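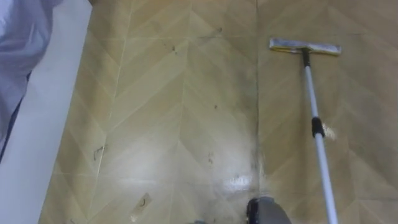

Half Board at Ondum

The brochure had promised a beach six minutes from the hotel, and Halyna Hrynyshyn supposed it was, for a gull.

"Room 305," said the man at reception, whose badge read Radymyr. "Sea view."

She went up and looked. There was a car park, then a bigger car park, then a sort of grey rumour.

"Is that it?" she asked, back downstairs.

"In December it is further out," he said. "The guests in 41 have binoculars. They may lend you them." 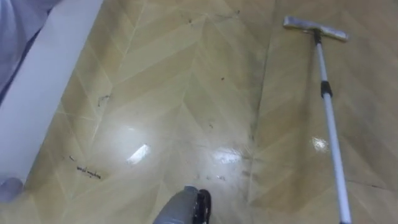
The guests in 41 turned out to be one guest, a Mrs Lindholm, who had come for a weekend eleven years ago and never quite agreed with the bill.

"You get used to it," she said, handing over the binoculars – reluctantly, it seemed to Halyna. "Wednesday is soup."

"And the other days?"

"Also soup. But on Wednesday they tell you."

Halyna went up to unpack.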